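Kitchen Rental at Clenton House: Frequent Questions

Can I rent the kitchen for one evening only?
Yes. The shortest rental is 3 hours, and the price is $23 per hour.
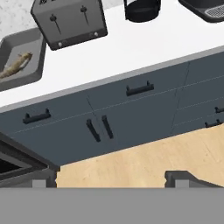

Cleaning is not included in this price. Please leave the kitchen as you found it, or we must charge a cleaning fee of $53.

How do I pay?
By card, when you book. We do not accept cash at the door.

Where can I keep my ingredients before the rental?
You may bring dry goods one day earlier. Please write your name on each package.

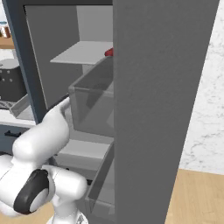
Bin in the open shelving cabinet

Can I cancel?
Until 2 days before, you get all the money back. After this, we can only move your booking to another date.

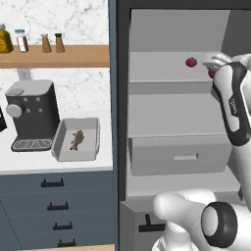 Nahuel Quezada: I moved my booking in March and the new date was confirmed the same day. But please, put the cancel button also on the phone version.

Is there parking?
On the street only, free after 6 p.m.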